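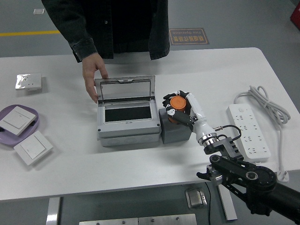 3. Materials and survey method

The housing survey covered 90 rental units in Kurkiren, all built before the town rewired its older blocks. We wanted to know what tenants do when a breaker trips, and whether the box itself gets in the way. Most earlier work asks about fuses and fire risk. Much less on the plain business of opening the thing, reading it, and putting it right. Boxes with a clear hinged lid (Figure 1, lid raised and held at its upper edge) were treated as one group, type A, whatever the maker. Gray plastic base, round knockouts in the front face, a small latch at the top of the lid. Type B is the older kind with a solid metal door. Type C is everything else, mostly boxes behind a cupboard panel or painted over.

Figure 1. Type A distribution box, lid open.

3.1 Recruitment

Tenants were reached by letter in September, then by a knock on the door. Letters did poorly. The knock did most of the work. One adult per unit, any adult who was home and willing, so the sample leans toward people who are home in the daytime – retired tenants, night workers, parents of small children. We did not correct for this. Units with no adult at home after two visits were dropped and replaced by the next door on the same floor. Tenants got a grocery voucher at the end of the visit and were told of it at the start.

Two landlords own most of the stock. Tekmont runs the larger blocks near the river and Derkik the low ones on the hill. Both gave access to shared hallways, neither saw any answers by unit. Derkik asked for a summary by street, which we refused, some streets have only one building.

3.2 The visit

Each visit took 30 minutes. First the tenant was asked to say where the box was, without getting up. Then to walk to it. Then to open it and point to the switch they would use if the kitchen went dark. No one touched a switch at any point. The interviewer wrote down the place named, the place walked to, whether the box was opened, and which switch was pointed at. Help was given only if asked for, and noted.

After that came the short interview. Seven questions, listed in the appendix, on past outages, who gets called, how long the wait was, and whether the labels inside the box could be trusted. The last one got the longest answers by far. Many tenants had a story about a label that was wrong, often left over from a tenant before them, and a few had made their own labels with tape and a marker. We had not planned to record home-made labels. Added to the form after the first week, so the early visits have a gap there.

Interviews were held in the language the tenant picked. Notes were typed up the same evening. I-hsuan Huang read all of them against the paper forms and fixed mismatches with the interviewer, usually by phone.

3.3 Coding the answers

Answers on who gets called went into four groups: landlord, relative or neighbor, paid electrician, no one. A tenant who named two was coded by the first one named. This is crude. Someone who says "my brother, well, the landlord" may mean the landlord, and we had a few of those. Coding by the last name given was tried on a small batch and changed little, so the simpler rule stayed.

Box height was measured from the floor to the bottom edge of the cover. Lighting was noted as good, poor or none, judged by the interviewer with the hall light off, which is how it would be in a real outage. Judging light by eye is not great and a meter would of been better. Clutter in front of the box was scored the same way, three levels, and anything a tenant had to lift out of the way counted as the top level.

We follow Yau in treating "could open" and "would open" as seperate measures. A tenant may know perfectly well how the lid works and still wait for the landlord. Fear of shock came up, also fear of being blamed for damage. The second reason was more common in the Tekmont blocks, where the lease has a clause on tampering with fixtures. Whether the clause covers resetting a breaker is unclear from the text, and tenants read it both ways.

3.4 Missing data

In 13 units the box could not be reached at all: locked cupboard, furniture, or a box in a basement the tenant had no key for. These stay in the interview results but are out of the pointing task. They are not a random loss. Nearly all are type C, so the type C results in the next section describe the easier half of that group and should be read that way.

A few forms had no height written down. For type B, where the height was the same on every floor of a building, we filled in from the unit above or below. Other blanks were left blank. The data file was closed on 15 November 2020 and no visits were added after it.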